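How to Read a Long Novel in Translation and Keep Track of It

Long novels from another language put many readers off in the first fifty pages. The names are unfamiliar, the places are not on any map you know, and the notes are at the back. The method below is the one I use with my evening reading group. It works for any big translated book, but I will use Igor Charvát's family novel Trarimska as the case, as that is what we are reading until October.

What you need

The book, a pencil, one sheet of paper folded in half, and a bookmark for the notes. A second bookmark helps if the edition has a family tree.

Step 1. Choose the edition

Trarimska has been put into English twice. The Haberkorn edition runs to 606 pages and is complete. The Rumstead paperback has 363 pages and leaves out the whole of the court case in the second part. Check the copyright page before you buy, where the word "abridged" may be printed quite small. If you are reading with other people, agree on one edition or you will spend the evening hunting for the right page.

Step 2. Read the translator's note, skip the introduction

The translator's note tells you how names are handled. In the Haberkorn edition Jannik Rathjen explains that he keeps the nicknames, so the eldest daughter goes by three names depending on who is talking to her. You want to know that before you start. The introduction gives away two deaths. Leave it until you have finished.

Step 3. Make a name sheet

Write the family on the left half of the folded sheet and everyone else on the right. Put down a name only when it turns up a second time. Add the nickname in brackets and the page where you first met the person. Do not write down what happens to them. My own sheet for this book has 62 names on it, and I have looked at fewer than half of them again.

Step 4. Set a daily amount

Chapters are a better measure than pages. Two short chapters or one long one a day is enough. Read at the same time each day if you can, and use the gaps too. I get through a good chapter while the laundry is on. 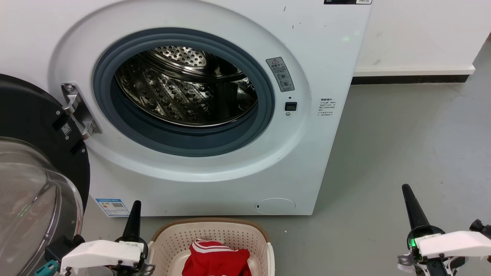 If you miss a day, do not double up the next one. Go back two pages, read them again and carry on from there.

Step 5. Mark, but mark little

Put a pencil line in the margin where the narrator changes. Charvát does this without warning, often in the middle of a meal. Use a question mark for anything you do not follow and keep going. Most of the question marks in the first part are answered by the time the family moves to Vitum.

Step 6. Use the notes in batches

Turning to the back for every number breaks up the reading. Finish the chapter, then read all its notes together.

Step 7. Go back to the opening

When you are done, read the introduction and then the first chapter again. The uncle at the window makes a different impression the second time.

For the group: our next meeting covers the end of part two, up to the sale of the mill. Bring your name sheet and your question marks.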